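Basement room with a big metal cabinet by the stairs, how do I set it up for storage?

Asked by Lenka Michalík, Oct 8, 2018

Hi all! We moved in back in April and I'm finally getting to the downstairs room. White walls, white ceiling with the beams and ridges showing, pipes running along where the wall meets the ceiling. The stairs come down over one end and there's a tall gray metal unit standing right there that came with the place. It still has plastic on it and I haven't decided if it stays.

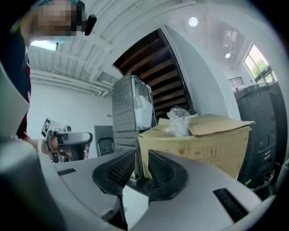
I have $200 to spend, and that has to cover shelves and bins. My husband wants the Omia steel shelves, I was leaning toward the Fleury ones because they're 2 inches shallower and I'm worried about blocking the way to the stairs. Would you put anything under the steps at all? And do I need to worry about the one outlet on that wall ending up behind stuff?

3 replies

Čestmír Oravec
Keep the outlet clear, you'll want it for a dehumidifier sooner or later. We shoved a shelf in front of ours and I ended up unloading the whole thing just to plug in a vacuum. On the shelves I'd go with the shallow ones. I had deep ones in our last house and the back half turned into a graveyard for paint cans.

Before you buy anything, deal with the cardboard. If a box has been sitting next to the cabinet with its flaps open and a bag sticking out the top, it's going to collect more junk every week (mine did!). Empty it, flatten it, put what's left in a bin with a lid. 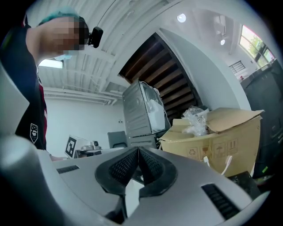 Under the steps is fine for light stuff like folding chairs, holiday things, suitcases. Measure the low end first, then measure it again with the lid of the bin on. I bought 31 quart bins for ours and they slid in OK, but I can't get the lids off without dragging them all the way out. Loose cables go in a zip bag with a piece of tape saying what they belong to.

hallcloset_jo
Nuvness bins. Had mine for years. The Erkeo ones crack.

pdx_attic
I'd leave the cabinet where it is and build around it, moving those things is miserable. Pull the plastic off though, it only traps dust and damp. And look up your local rules on what can go under a staircase, ours didn't allow paint or anything flammable. I got by with 25 bucks' worth of hooks for the chairs and that freed up more floor than the shelves did.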